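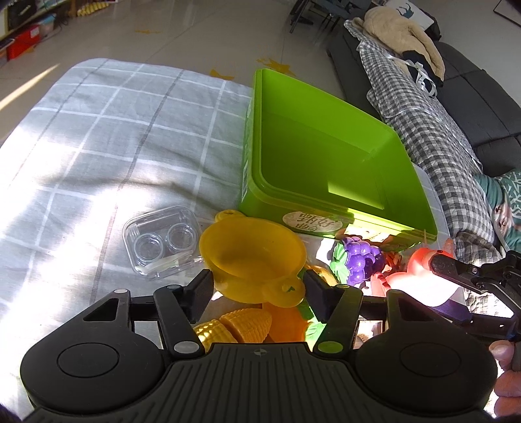
Figure 3. Toy food and a lime-green storage box on a bedsheet, with the hand-held gripper in the foreground.

4.2 Planning the equipment budget

When we sat down to plan our spending for the Flustemia project, we were tempted (as I think most small labs are) to put nearly everything into the grippers and to treat the objects as small change. Our first draft gave the props a single line of $50. That was far too hopeful, and we'd gently encourage other groups to start from the task list and work back toward the hardware. A tidying task such as the one in Figure 3 calls for a good-sized open box and toys of quite different shapes, like the corn cobs, the grapes and the funnel, and each home we work in needs a set of its own.

We priced 26 sets in March and settled on a ceiling of $500 for all of them, spares included. The hand-held units were quoted by two suppliers, Jarnus and Floter, and we were glad we had asked both of them about replacement fingers and pivot pins before comparing totals, as the Floter quote left these out altogether. We then set aside a further $1,000 for repairs and shipping, which felt generous at the time and which our partners at the Bråten site kindly talked us out of trimming. Storage between visits was budgeted separately and is covered in Section 4.3.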